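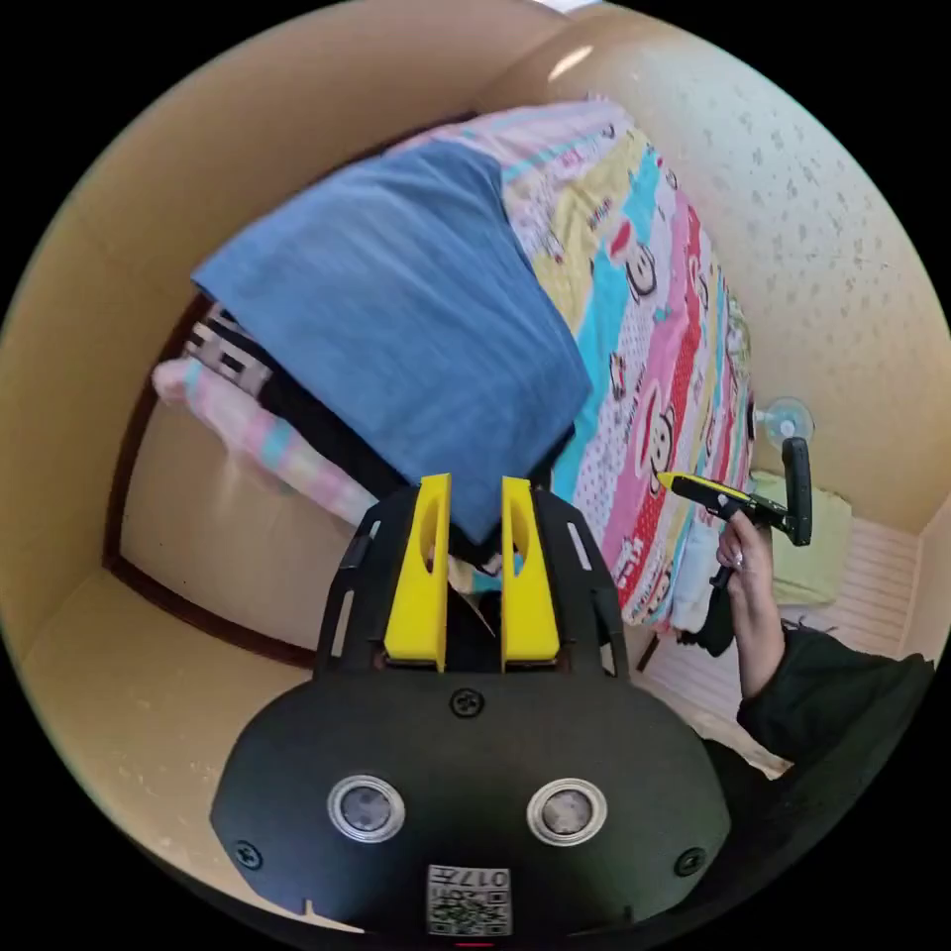
How to make up a child's bed so it stays made

My youngest would happily sleep in a nest, and for years I let him. Then we had 17 relatives through the house one May, every bed was needed, and I finally worked out a routine that gets a kid's bed looking cheerful in a few minutes — even with small people bouncing on it while you work.

Start by stripping everything back to the fitted sheet. Smooth it from the middle outwards with flat hands, and tuck any loose corners well under the mattress.

Next, the duvet. Turn the cover inside out, reach in and take hold of the two far corners, then grab the duvet corners through the fabric and shake the whole lot right side out. Do up the buttons at the bottom. If the cover has a busy pattern (stripes, spots, cheeky monkeys, the louder the better in our house), check that the faces are the right way up before you go any further. I forget this more often than I'd like to admit!

Now for the extra blanket. Fold it in half lengthwise, then in half again, and lay it across the bed. My neighbour Radwa likes hers dead straight, but I put ours on a slant and let one end hang down a bit, so a sleepy child can pull it up without calling for me at two in the morning. A plain colour suits a bright duvet nicely, and a soft blue hides a fair bit between washes.

Pillows go on last, open ends facing away from the door. Stuffed animals can find their own spots.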